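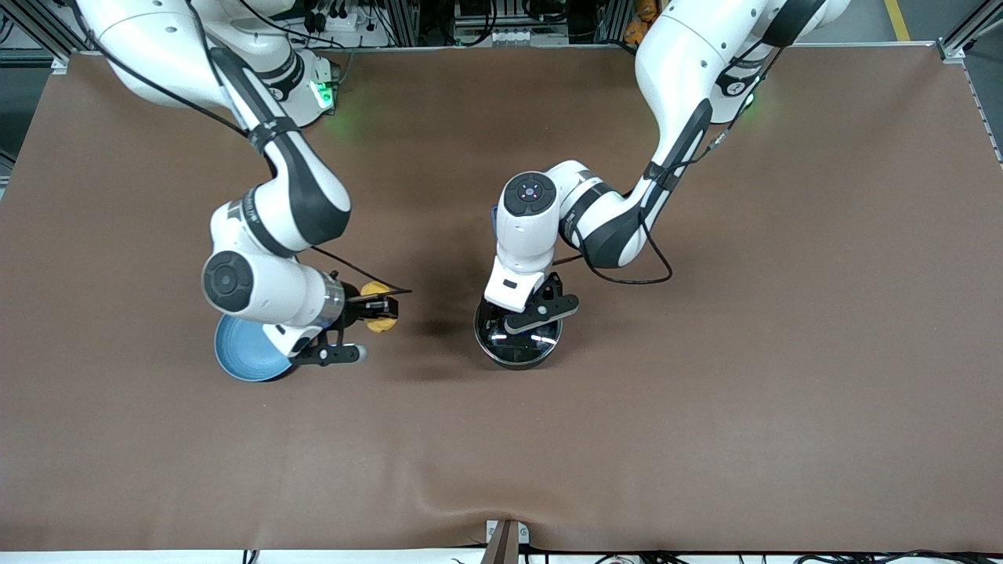
Fadico to End Text Message Codes for Account Logins

January | Staff report
2 min read
Print | E-mail

Fadico will stop sending login codes by text message this spring and will ask customers to use an authenticator app or a hardware key instead, the company told account holders in a notice sent out in January.

The change applies first to business accounts with more than 100 users. Smaller business accounts and personal accounts will follow in stages, and customers will get a notice 35 days before their own cutoff.

Codes sent by text can be intercepted if a criminal persuades a phone carrier to move a victim's number to a new SIM card. Fadico said in the notice that it had recorded 4 such cases among its customers last year. Each account was locked and later returned to its owner.

Hardware keys from Samarakoon and Ivlow will work with the service at launch. Customers may register more than one key, and the company recommends keeping a spare somewhere other than the office. Authenticator apps that generate standard six-digit codes will also be accepted.

Users who do nothing before the cutoff will be asked to set up a new method the next time they log in. Anyone locked out will need to confirm their identity with the support desk in Hodham, which may take up to two business days.

The town of Hodham, which uses Fadico for staff e-mail and file storage, has ordered 800 keys and plans to hand them out by department, starting with payroll and the clerk's office.

Print | E-mail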